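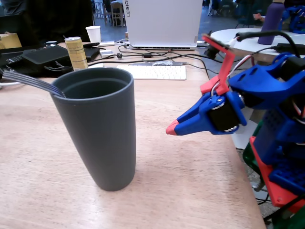 I've had the Hesten desk arm kit for a little over a month now, and I keep getting messages asking if it's worth the money, so I'm finally sitting down to write the long version. Short version: yes, if you like putting things together, and no, if you want something that works the evening it shows up. It comes as bags of 3D-printed parts in blue and red, plus the servos and more cable than you think you'll need, and you build the whole thing yourself. I love the color scheme, by the way (the red fingertips on the gripper make it really easy to see where the jaws are when you're leaning in from the side), and tall plain cups like the gray tumbler are my favorite thing to aim it at.

OK, the build. The box says one afternoon. It took me two evenings and then a third one for the wiring, which I did twice. The printed parts are good! I only had to clean up one hole with a little file, and everything else slid together the way it should. The screws are another story. They come in bags marked with letters, the guide uses numbers, and there's a chart on page 10 that matches them up, which I found after I'd already put the long ones in the base. So go look at page 10 first, please.

The wires at the gripper end are my biggest gripe. They're thin, they loop out around the joint, and there's no clip for them anywhere in the kit. I've been using a twist tie from a bread bag. It holds, but every time the wrist turns all the way over I wince a little. I saw that Kurnbridge sells a set of snap-on cable guides that's supposed to fit, and I'll probably cave and get it next month.

Setup software is called Tiwari and it's free with the kit. I was dreading this part and it was fine, mostly. You plug in, it finds the motors one at a time, and you move each joint by hand to show it where the ends are. It lost motor 3 on me over and over until I swapped the cable, and then it behaved. The screens are kind of ugly and the Save button is hidden in a menu called Tools (why??), so I lost my settings twice before I found it.

So what's it like to use? Fun. Really, really fun. Picking up light stuff is easy after a bit of practice, and I got an empty paper cup on the first night. Smooth, tall cups are harder, mainly the straight ones, and if you come in too high they tip. Coming in at the middle and going slow is what works for me. Out of 11 tries with a tall cup last night I got 10, and the miss was me bumping the desk with my knee. Anything heavy, forget it. A full soda can makes the shoulder motor whine and I don't like the sound of that at all.

It's also louder than I expected. Not awful, more like a cheap printer, but if you share a wall with somebody you won't be doing this at midnight.

I did look at the Grarnidby kit before I bought this one. It comes already built and it looks a lot cleaner, but it costs 2 times as much and you can't print your own spare parts, and I break things, so that settled it for me. Hesten puts all the part files up for download. I've already printed a new finger with a rougher face to see if it grips better. So far I can't tell any difference, but I've only had it on since this morning.

If you've got one of these and you've worked out a decent way to tie down those gripper wires, leave me a comment. I'm almost out of bread bags.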